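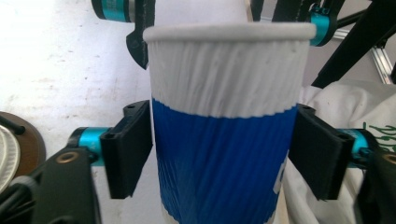

Ripple Cups and Stack Holder - Gallery

Paper hot drink cups, white over blue, with a caged holder for the nested stack. The cups are listed under the Skudadstead range and the holder comes from Prodard. The pictures on this page can be opened at full size. Stock codes and carton labels are on the order sheet, not here.

Cup, side view

Fluted outer wall, rolled white rim. The rim is wider than the body directly beneath it. The upper band is white and the lower band blue, and the line between the two wanders slightly where it crosses the ridges.

Notes on the cup

The ripple layer is there to keep heat off the fingers. It also gives a better hold than a plain wall, and the cup can be gripped at mid-height without a separate sleeve. Firm pressure will flatten the ridges. They do not spring back fully, and a cup with flattened ridges insulates less well on that side.

Pick cups up by the body. The inside of the rim should stay untouched if the cup is going to be used for drinks.

Packed in sleeves, 1,000 cups to the carton. The smallest order is 200. Orders of 2,000 and over go out on a pallet from the Nillania depot; smaller orders are sent by parcel carrier.

Notes on the stack

The cups nest rim over rim. In a stack only the top cup shows its band, and everything below it reads as a column of white rims. A tall stack leans if it is left free-standing, so a holder is advised for counter use.

The holder is round, with a brown base and thin black upright rods. The rods surround the lower part of the stack and leave the upper part open, so cups are taken from the top. Refill by lifting out what remains and placing the new cups underneath - this keeps the older stock moving.

If two cups come away together, hold the lower one by its body and twist the upper one a quarter turn. Pulling straight up tends to bring a third with them. Cups stored in a damp room stick more than cups stored dry. Keep the sleeve closed until the holder needs filling.

Leave 10 cm clear on each side of the holder. The table should be level. On a smooth board the base can slide if knocked, and a thin rubber mat underneath will stop it.

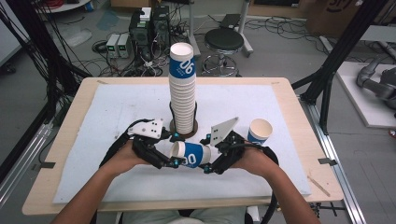
Stack in its holder on a white board, with one cup on its side in front and another standing to the right. White numerals on the blue bands.

Related pages

Benítez lids, flat and domed
Wooden stirrers
Plain single-wall cups, white
Holder spares: base, rods

Carton quantities on this page were revised on 22nd May. The February price list still applies to holders and spares.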